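11월 Zaseo 조작 연구실 방문 기록

오후 2시 공개 견학에 참가했다. 안내는 Hui-mei Kong 연구원이 맡았고, 주제는 바구니와 탁자 사이의 물체 이동 과제에서 시연 데이터를 어떻게 선별하는가였다. 내부 과제명은 Drovau이다.

기존 방식은 수집한 시연을 모두 정책 학습에 넣는다. Drovau는 시연을 접근, 파지, 이송, 해제 구간으로 나눈 뒤 구간별로 궤적의 일관성 점수를 매기고, 점수가 낮은 구간만 제외한다. 시연 전체를 버리지 않으므로 파지에 실패한 시연도 접근 구간은 학습에 남는다. 이번 분석에 쓴 시연은 1,485건이며, 이 중 239건에서 한 구간 이상이 제외되었다.

작업대는 대리석 무늬 상판의 탁자이고 로봇 팔은 오른쪽에서 들어온다. 바구니 테두리가 손목의 진입 각도를 제한하기 때문에 접근 구간의 편차가 가장 크다고 한다.
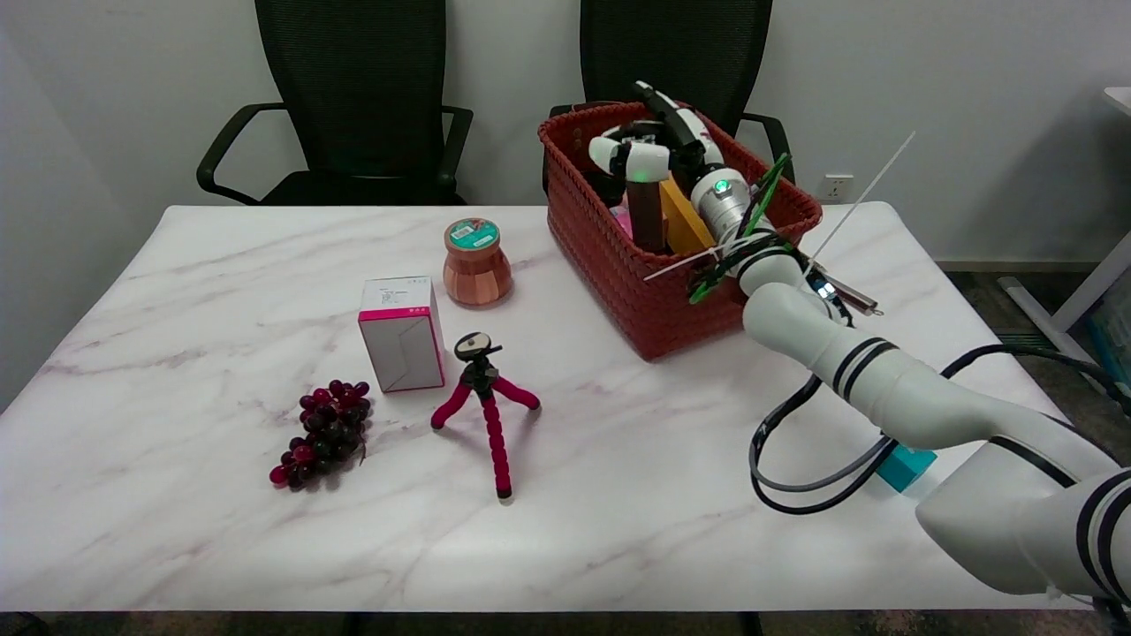
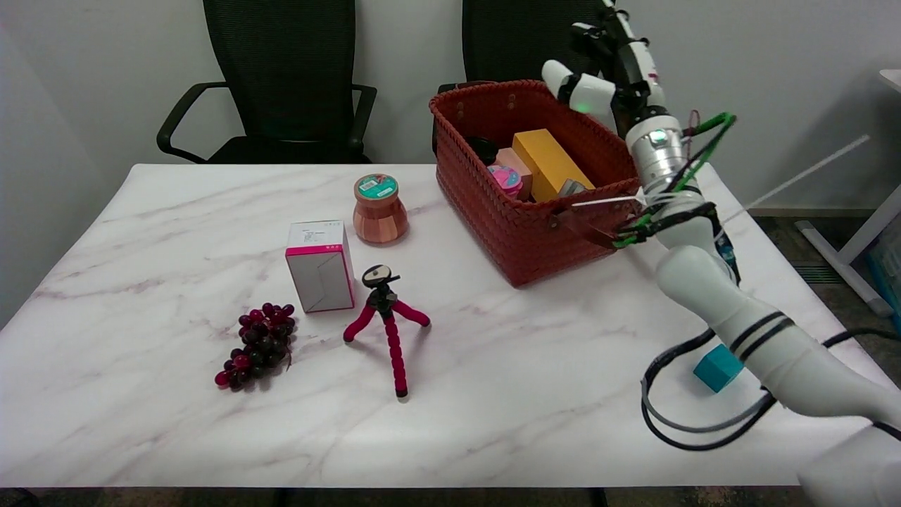
바구니 쪽에 위치한 로봇 팔 말단부. 두 사진 모두 탁자 위에 포도, 흰 상자, 구릿빛 용기, 소형 삼각대가 놓여 있다.

물체 구성에 대해서도 설명이 있었다. 포도송이는 윤곽이 불규칙하고, 삼각대는 다리가 휘어 자세에 따라 파지점이 달라진다. 상자는 면이 평평해 비교 기준으로 쓴다. 바구니 안의 물체는 서로 기대어 있는 경우가 많아 위에서 본 깊이 정보만으로는 경계를 나누기 어렵다. Kong 연구원은 이 경우 손목 자세 이력을 함께 입력하면 파지 구간의 점수 분포가 좁아진다고 했다.

결과는 물체 배치를 바꿔 가며 7회 반복한 평가의 평균으로 제시되었다. 구간 선별을 적용한 정책은 전체 시연을 그대로 쓴 정책보다 파지 성공률이 높았고, 이송 구간에서는 차이가 거의 없었다. 해제 구간은 배치에 따라 결과가 엇갈려 아직 결론을 내지 않았다고 한다.

질의 시간에 Nositus에서 온 Pao-chu Yeh 씨가 점수 임계값의 설정 근거를 물었다. 현재는 검증용 시연에서 경험적으로 정하며, 물체군이 바뀌면 다시 맞춰야 한다는 답이었다. 구간 경계는 손가락 개폐 신호와 말단 속도로 자동 검출하고, 검출이 모호한 시연은 사람이 확인한다. 경계 오차가 점수에 미치는 영향은 별도로 측정하지 않았다.

견학은 오후 4시 조금 전에 끝났다. 배포 자료에는 구간별 점수 분포와 평가 배치도가 실려 있으나 임계값 표는 빠져 있어 따로 요청해 두었다.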